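Home and Workshop Help > Household machines > Laundry

Can any machine fold and put away clothes for a family yet?

Asked by Samonte
Dec 8, 2025
Viewed 1190 times
2 answers

Good morning to all. I want to ask a question to people who know more than me about automation, because in the shops I get only sales talk.

We are a household with a lot of laundry. I do also the washing for my mother, who lives downstairs. The washing itself is no problem, the machine does it. The drying is also no problem. But the folding takes me every Sunday evening, and then somebody must carry everything to the right wardrobe, and this somebody is me.

In October I saw a video from a company with the name Wandex. In the video a robot with two arms takes towels from a basket and folds them on a table. It looked very good. The video did not say if the speed was normal or if it was made faster. After this I wrote to them and asked if it can do knitwear, and I received a brochure about towels.

So my questions are these:

Is there a machine I can buy now, for a normal home, which folds mixed clothes? I mean sweaters, children's trousers, shirts with buttons, the fitted sheet.

If not, is it a matter of one or two years, so that I should wait and not spend money on something smaller?

Is it true that wool is more difficult than cotton for the machine? My brother-in-law says that it is the same thing for a robot and only the program is different. He repairs printers and I am not sure he knows.

I have space for something of the size of a small fridge. I can pay a reasonable price but not the price of a car. Thank you in advance for your patience with my English.

Comments on the question

Stollotby: Which country are you in? Some of the smaller things are not sold everywhere.

Samonte: I would buy from anywhere if the plug can be changed.

Answer 1
Accepted by the person who asked
Written by Jerome Manalastas

I worked nine years in a commercial laundry, the last part of it with the folding line, and now I do maintenance for hotels. I will try to answer in the order of your questions. English is also my second language, so we are equal.

First question. No, I do not know any machine for the home that I would tell you to buy for mixed clothes. In the industry we have had folding machines for a long time and they are very good, but you must understand what they are good at. The sheet machine does sheets. The towel machine does towels. A person stands in front and feeds each piece flat, with the corners in the hands. The machine is fast because the person has already done the difficult part, which is to find the corners. When a bathrobe came by mistake in the towel machine at our place, we had to stop and take it out with a hook.

A machine for your home has to do what this person does. It must take one thing from a pile where everything is twisted together, understand what it is, find the shoulders or the waist, turn it to the right side if it is inside out, and only then fold. The last fold is easy compared to this.

About wool, your brother-in-law is half right. The program matters a lot. But the material is also different under the fingers. A cotton towel keeps its edge when you lift it. A knit stretches from the place where you hold it, and the rest hangs down and changes shape. If you lift a sweater by one sleeve, it is now a long thing with no clear form, and a camera has to guess where the neck went. Also the layers of wool hold to each other, so when you want to take only the top one, the second comes with it. 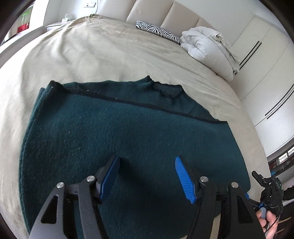

Teal crew-neck sweater folded on the bed, with a hand-held gripper above it.

Look at how little a sweater like this gives you to hold. Two fingers can close on a fold of it without trouble, that I believe. The question is what is inside the fold. With my hands I feel at once if I have one layer or two. With two hard fingers you must know it from somewhere else, from the camera or from how much the fingers could close. And a dark knit in one color does not help the camera, because the sleeve and the body look the same. The black stripe is better, it gives at least one line to compare with.

Then there is the carrying, which you mentioned and which many people forget. A folded sweater is not a box. If you pinch it at one side and lift, it opens. A person puts the flat hand under and the other hand on top. For a gripper with two fingers it is easier to slide the pile on a tray or a board and move the board. Then the machine must open the wardrobe door, find the correct shelf and push the pile in without pushing the old pile out at the back. I have seen laboratories do each of these steps. I have not seen the whole chain run in a home with nobody standing near.

Second question, the waiting. I don't want to give you a year. People gave me years when I started in the laundry and they were wrong. What I can say is that the progress on cloth is real, more than I expected. The machines are now taught from many examples of how people do the job with their hands or with tools, and this works better for soft things than writing a rule for each garment. But from "works often" to "works on Sunday evening when I am in the other room" there is still a long way. If a machine makes one mistake in twenty pieces and you have sixty pieces, you will be called three times. Then you can also fold.

What I would do in your place:

Buy a plastic folding board. It is cheap and children like it. For shirts it saves time, for thick knitwear it is useless.

Sort before the washing and not after. One basket per person, one load per person. This removed more work in my home than any machine would.

Do not fold the things which do not need it. Underwear and socks go in a drawer as they are.

For the fitted sheet I have no advice. I roll it.

Comments on this answer

Samonte: Thank you very much, this is the answer I hoped to find, also if it is a no. One basket per person I will start this week. Can I ask, when you say the layers hold to each other, is it the same with fleece?

Jerome Manalastas: Fleece is a little better because it stretches less. But it has static, so it sticks to other things in the pile. Every material has its own bad character.

Stollotby: I agree with everything except the underwear.

Answer 2
Written by Randex

there was a folding cabinet some years ago, you clipped the shirts on the front and it pulled them in. i think the company closed. my cousin wanted one. it did not do big things or very small things so you still had to fold by hand after.

for the shop floor it is different, where I work we have 2 robot arms and they are very good but they only move plastic crates, always the same crate. if somebody puts a jacket on the crate it stops and makes the alarm. so if you can make your clothes into crates it will work :)

I would wait. The prices always come down.

Comments on this answer

Samonte: Thank you. Do you remember what the cabinet did cost?

Randex: no sorry. too much

Jerome Manalastas: The clipping was the same story as with our sheet machine. You hold the garment by the shoulders and give it to the machine in the correct position, so your hands are still busy with each piece. For a person who cannot bend or has pain in the wrists it could still be useful, so I do not say it was a bad idea.

Samonte: For my mother maybe, but she would not trust it with her blouses. I will ask again next year.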